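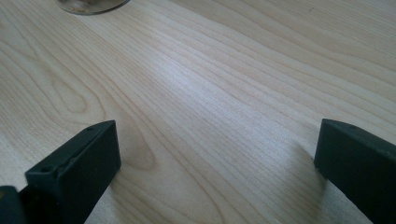 Ridik hand-held gripper, fingers open over the bench, with a round see-through container on the far side.

Ridik Hand-Held Gripper — replacement finger set and slip notice

Part no. 3683
Price: $40 per pair
In stock, ships from the Staltmont shop
Page updated May 7, 2021

If you own a Ridik, please read this before you scroll down to the order button. I sell these, I use one most days, and I had a fault on mine that I think a good many of you are going to meet sooner or later. It's fixable with a screwdriver and a spare pair of fingers, but you do want to catch it early.

What went wrong

The fingers started creeping. I'd close the trigger on a jar, the fingers would grab it just fine, and then a few seconds into the lift the grip would ease off by a hair. Then a hair more. I didn't notice it at all with sponges or cardboard boxes, which squash a bit and forgive you. I noticed it with a glass jar of dried beans, when it slid straight down between the fingers and broke on the floor. (I was finding beans in September.)

My first guess was the trigger spring, so I changed that. No difference. My second guess was the battery, which was silly of me, but I charged it overnight anyway and dropped a plastic cup the next morning. The real trouble was down in the finger mount. On the early units the clamp screw that holds each finger to its carriage was a plain one, with no locking compound on the threads. Every time you open and close the gripper the screw gets a little nudge, and after enough cycles it backs out. The finger rocks on its mount, the tips splay under load, and whatever you're holding gets less and less squeeze.

The nasty part is that the gripper doesn't know. The sensor reads the position of the carriage and has no idea what the finger is doing. So the little light stays green while your jar is on its way to the floor.

Which units have it

Every Ridik with a serial number up to 295 left Staltmont with the plain screws. From 296 on they were fitted with locking screws at the factory, and I haven't had a single creeping one come back from that group. The serial is on the underside of the handle, on the silver sticker, and if the sticker has worn off just write to me with your order number and I'll look it up.

How to check yours

Switch the gripper off and take the battery out. Please do that first, I mean it! The carriage has plenty of push in it, and a stray elbow on the trigger with your thumb between the fingers is a bad afternoon.

Open the fingers wide by hand. Hold the body down on the bench, take one finger near the tip and try to wiggle it side to side, then up and down. A healthy one feels like part of the tool. A loose one clicks, or you'll feel a tiny bit of rock before it stops. Do the other side too. Mine was much worse on the right, and if I'd only tried the left I'd have put the whole thing back together and carried on dropping things.

If there's any play at all, stop lifting glass, hot drinks, knives, or anything over somebody's feet until you've fixed it. Empty boxes are fine, I suppose, but why bother.

The fix

Back the clamp screw all the way out, wipe the threads, and put in one of the new ones from the bag. They come with a blue patch of compound already on them, so there's no glue to mess with. Snug it down until it stops and give it a quarter turn. Leave it 25 minutes before you use the gripper, then do the wiggle test again.

If the mounting hole in the finger itself has gone oval, a new screw won't save it. The old finger will keep rocking however hard you tighten it, and going harder only cracks the mount (ask me how I know). That's when you want the full set.

What's in the bag

Two fingers, left and right
Four locking clamp screws, two of them spares
One hex key
A folded sheet with the steps above

The left and right fingers are different parts. They look awfully alike on the bench, so check the letter molded inside the mount before you tighten anything.

Does it fit other grippers?

It fits the Ridik and the older Jemal, which shares the same carriage. It does not fit the Skondum — the mount is narrower and the screw goes in from the other side. I've had a few people file them down to fit. Please don't. The hole ends up too close to the edge and you'll be right back to dropping jars, only without the green light to keep you company.

Free screws

If your serial is 295 or lower and your fingers are still good, I'll mail you the four screws for nothing, including postage. Pick "screws only" at checkout and type your serial in the notes box. If the mounting hole is already worn, pick "full set, early serial" and the $40 comes off at the last step.

Returns

Unopened sets can come back any time. Opened sets can come back if they don't fit, as long as nobody has been at them with a file. Send a short note along telling me which gripper you tried them on, and whether it was one finger or both.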